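Jotton Rehearse: a cleaning supervisor's review

I run the evening shift at Gundside, which is an office block with far too many toilets, and there are eight of us on the team. When Ackroyd (the firm we all work for) told us in October that a robot arm would be taking on part of the washroom round, the first thing I got wasn't a robot. It was a login for Jotton Rehearse, a program where you try the arm out on a computer before you let it loose in a real cubicle. I've had it for three months now and I've got opinions!

Setting up is easier than I feared. You choose a room, drop in the toilet, the walls, whatever bits and bobs tend to be lying about, and then put the arm where you want it and play a job through. I'm no computer person and I had my first room built in one evening, tea included. The toilets look like toilets, the shadows fall across the walls as they would under a strong light, and you can swing the view about to see where the elbow of the arm ends up. I care about that elbow more than anything, having spent years getting wedged in cubicles myself.

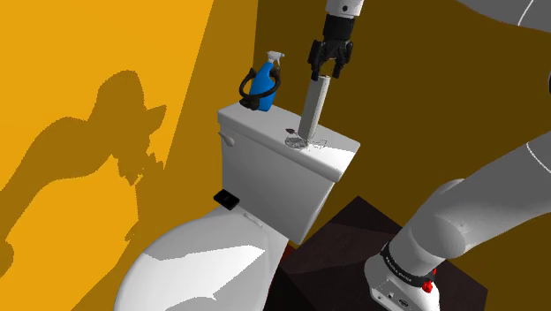 Rod down on the cistern lid, spray bottle in the back corner.

What I like best is that it lets you be untidy. The sample rooms that come with it are spotless, and our washrooms are not. People leave phones, cups, hair bobbles, once an entire birthday cake. So I clutter mine up on purpose and see how the arm copes with the reach. One of the younger lads made a room so full of rubbish that the program slowed to a crawl, and it was still more use to us than the showroom ones.

Now the grumbles. Loose things are poor. Wire and string come out as a scribble, and I'm never sure whether the arm would snag on the real stuff or sail through. The colours are lurid unless you change them, and changing them means a menu inside a menu inside a menu. Saving a room took 10 minutes one Thursday with no bar to tell me it was still going, so I sat there like a lemon wondering whether to pull the plug. And it costs £320 a seat, so Ackroyd bought one, and we all queue for it at the end of the shift.

The other site with a licence is Clidport, where they use it for the staff kitchen and lounge as well as the toilets. I borrowed their idea of putting drinks in the way, having never met an office worker who takes an empty mug back to the sink. 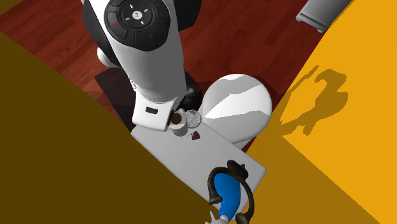 I'd say the biggest change has been in who gets asked. Before, new kit arrived in a box and we were told to get on with it. With Rehearse I can sit a colleague down, let her watch the arm come in over the top of things, and have her tell me it's daft to start there when the bin always gets done first. She's usually right, and her order of work goes into the plan. Two of the team who wouldn't hear a word about robots now argue over reach and elbow room as if they'd fitted the thing themselves.

It hasn't settled the worry about hours, mind. No program will. We've been told the hours stay as they are and the saved time goes on the deep cleans we never get round to — I'd like that in writing, and I've said so. The scrubbing behind the pipes is still ours in any case, and I can't find a way of getting the arm in there on screen.

Would I buy it with my own money? No, not at that price. If your employer is bringing in an arm, though, badger them for a seat and make sure the cleaners get a turn on it before the managers do. Four stars, and I'd give it the fifth for a proper progress bar.

Related reviews
Long-handled squeegees for mirrors and tiles
Quiet backpack vacuums for evening shifts
Trolleys that fit in a small lift
Kneeling pads, the good and the useless
Shift rota apps for small teams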